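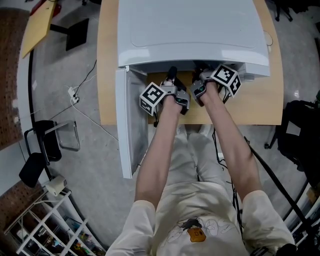
Do countertop appliances with a drop-open door really need to be pulled forward to clean inside?

Asked in Kitchen & Small Appliances — 3 answers

I have a white countertop appliance, the kind with a curved top and a door on the side. It's a Narkix, bought used, and it lives on a plain wooden table in my workroom because there is no counter space left in the kitchen. The previous owner told me to pull it to the edge of the table every time I clean it, let the door hang open past the edge, and reach in with both hands. She also said to leave the door open for 60 minutes after wiping or it will "hold moisture and go bad."

I have my doubts about all of it. The inside is dark, I can't see what I'm wiping anyway, and I don't love the idea of leaning over the thing with the door dangling. The booklet is missing. The seller also threw in a bottle of Clarkside cavity spray, and the label says to use it weekly. Of course it does, they sell the spray.

So is any of this needed, or is it just stuff people repeat? I use the oven maybe twice a week, mostly for toast and reheating.

Answer 1 (marked helpful by 46 people)

Some of it is fine and some of it is folklore.

Moving it forward is a comfort thing. If you can reach the back wall without scraping your forearms on the opening, leave it where it is. If you do move it, keep all the feet on the table. Only the door should go past the edge, and don't put any weight on it. I have replaced two hinges for relatives who rested an elbow on an open door. The hinge isn't built for that and the part costs more than it should.

Unplug it first and let it cool. I'd also look at where the cord ends up after you slide it, because a short cord pulled tight behind an appliance is easy to miss. Same goes for a power strip on the floor with people stepping over it.

The 60 minutes is a number somebody made up. Leave the door open until the inside feels dry to your hand. With a wrung-out cloth mine takes almost 20. If yours takes an hour, your cloth is too wet.

Weekly spray for two uses a week, no. Dish soap and warm water on a cloth, then a second cloth with plain water. Keep both off the heating elements. As for the dark, put a flashlight on the table and point it in. I don't know why the guides never mention it.

Answer 2

just use vinegar. works on everything. my sister in Cáceres does hers once a month and its perfect

Reply to Answer 2: It doesn't work on everything. Vinegar did nothing to the baked grease in mine, and the smell came back the next time I made toast. Also "perfect" compared to what?

Answer 3

I had a Birkier for years, similar idea, door in front and a molded cover. I mostly agree with the first answer but I'd push back on one point. I do pull mine forward every time, and it's for the wall behind it. Crumbs and grease collect back there and you won't find them if the oven never moves.

For stuck spots I lay a damp cloth over them for 30 minutes and then wipe. A paste of baking soda also works, but you will be rinsing it out of the corners forever, and I've stopped bothering. No scrapers. Mine left a scratch in the floor of the cavity that rusted by the next June.

One thing to check since you bought it used — see if the door closes flush on both sides. If one corner sits out, somebody has leaned on it already, and I'd start asking what else the seller got wrong.

Comment from the person who asked: Checked the door. Left corner is a hair out. Not thrilled. Skipping the spray.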